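10 December 2019. Entry made by Anel Mabuza for the stores and teaching collection.

The annual revision of the small articles was resumed this morning, the November session having closed before the timers were reached. Ntombi Kruger read from the register and I made the entries. It was agreed that each article should be placed on the wooden table before being returned to its basket, and that no basket should leave the room until its card had been signed.

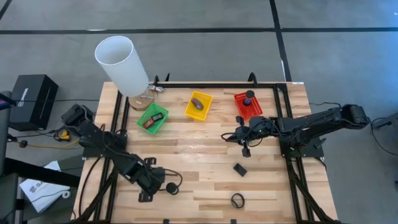
The Bielecka register gives a total of 193 articles for the room, a figure I am not yet prepared to confirm. Card 977 was found filed under lighting although it refers to a measuring article. It has been moved, and a note left for whoever keeps the Clirkier index.
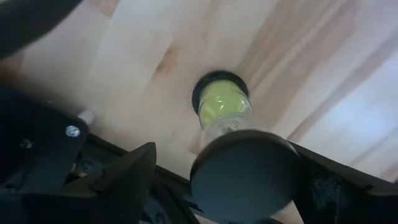 Glassware has been a matter of correspondence since the Jania delivery, and I had hoped to settle the wording of the cards today. Miss Kruger prefers to enter pieces by their form, and I by their contents. For the small glass jar we adopted both, and the card now reads "jar, clear glass, contents pale yellow-green". The same wording will serve for others of the kind.

Luncheon was taken at 12. On resuming, we considered the proposal from Skakix that baskets be assigned by colour to each class of article. I have no objection in principle, but the cards would need to be rewritten, and I have asked that the matter be held over until the revision is complete. 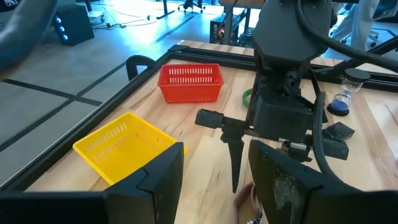
Seven cards remained unsigned at the close of the afternoon. Two are in my own hand and will be put right tomorrow. Miss Kruger has taken charge of the remaining five.
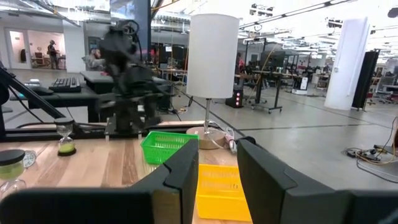 LAMPS AND TIMERS

The table lamp is retained under its existing card, the description to be amended to include the round wooden base. Sand timers are to be entered separately by colour of sand, the blue apart from the green. Clocks are deferred. Register returned to the cabinet and the key handed in.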